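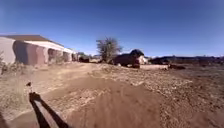

Long low building, large amount of sky.

Rulano Walkers forum > Trip planning > Vestamau to Ukero on foot, is it worth it?

saltedpeanut
Posted 31/08/2021
Thinking of walking Vestamau to Ukero next May. The Karppinen guidebook gives it 11 lines and calls it "contemplative". Is that code for something?

gaitersmate
It's code for flat. I did it with my brother-in-law, who also turned out to be flat. Four days, no hills, and one conversation about boilers that lasted most of the second.

TeodorHedlund
I'd defend it. People on here want a viewpoint every hour and a café at the bottom of it. I did my best thinking in years on that walk, and my feet were fine.

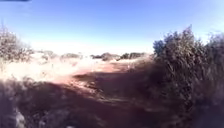 Water is the bit the guidebook gets wrong. Karppinen says carry two litres, and I can only suppose he did it in a wet week or had somebody driving alongside. Take 4 and drink before you feel like it. Shade is the other one: when the bushes are a scrubby one or two and smudges out on the horizon, you stop making plans that involve sitting under them. I wore a hat my wife calls the lampshade and have no regrets.

gaitersmate
Four litres is four kilos, Teodor. Some of us have knees.

TeodorHedlund
Leave the camp chair at home, then.

gaitersmate
The chair stays.

dunmoreish
Go by bus. It cost me 90 for the return, it had curtains, and I thought contemplatively the whole way.

saltedpeanut
What about boots? I've got a stiff leather pair that cost me 348 and I'd like to get some use out of them before I die.

TeodorHedlund
Too much boot. Trail shoes and two pairs of socks.

gaitersmate
Disagree. Ruts will have your ankle. Wear the boots. 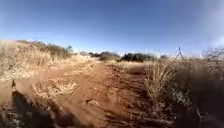

Red dirt and two ruts, the right one the rougher.

dunmoreish
Curtains, I'm telling you. Little pleated ones.

saltedpeanut
Right, boots, a silly hat and 3 litres as a compromise. Does anyone know if you can camp at the Ukero end or do I have to book?

gaitersmate
Book. And ask for a room away from the ice machine.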